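Consuelo Jaramillo
thread, long, sorry to everyone who follows me for the sourdough

1/ Month two of learning to suture on tissue pads. I have opinions now. Mostly about thread.

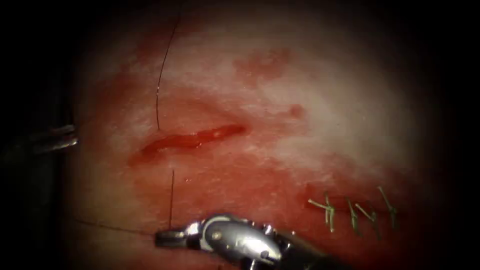
2/ Before this I believed sewing was sewing. I have hemmed curtains. I have put a zipper in a tent. None of it transfers, and a pad will let you know that in the first ten minutes.

3/ The trouble starts with the tail. You leave it long because you're scared of running out, and then you have a yard of dark thread wandering off into the dark part of the bench, catching on things you didn't know were there.

4/ You leave it short because you learned your lesson, and it slides back through the tissue like it has a train to catch. Start the stitch over. Reconsider the curtains.

5/ Emiliano Pacheco, who teaches our evening group at Heffernan, has one speech and it is "look at both lips." He means the wound. He gives this speech to grown adults with a completely straight face.

6/ He's right, annoyingly. I watch the top edge go beautifully, all my attention up there, and then the thread comes out of the lower lip way farther from the cut than where it went in on the other side. Pull that tight and you get a little step. A curb, basically.

7/ Blood makes everything harder. On a clean dry pad I'm a genius. Add red and the edge of the cut shines, the pool shines, the jaws shine, and I'm steering by whichever shiny thing moved last.

8/ Someone asked what I do about that. I blot. Then I blot again. I have gone through so much gauze that the supply shelf at Heffernan now has a sign on it, and the sign is not addressed to me by name but we all know.

9/ Lighting, too. Everyone wants it brighter. Brighter turns the pale part of the pad into a snowfield and you lose the texture you were using to judge your spacing. I turn mine down a notch and put up with gloomy corners.

10/ Things I've been told to stop doing, in order of how often: yanking. Holding my breath. Grabbing the thread in the middle when there's a perfectly good end right there. Saying "whoops."

11/ (Apparently "whoops" is a bad word in this line of work. I've switched to "okay." Emiliano says my "okay" sounds exactly like a whoops.)

12/ Tension is the one I can't explain to people. Too loose and the cut gapes at you. Too tight and the edges pucker like a cheap pillowcase. The right amount feels like you haven't finished yet - so of course I give it one more tug.

13/ My current score: 49 stitches in my notebook, 10 I'd show another person, 20 I've labeled "fine." The rest have notes. One note just says "no."

14/ The goal is 100 by the end of May. Emiliano set it. I asked if the 100 had to be good and he went to get a coffee.

15/ For the two people who asked - yes, I still bake. I scored a loaf last night and caught myself checking whether the edges would come together evenly. They're supposed to open. It's bread.

16/ Back on the bench tomorrow at 7. If anyone has a trick for keeping the loose end out of the way while you're working the other side, please reply. "Get better at it" has already been suggested.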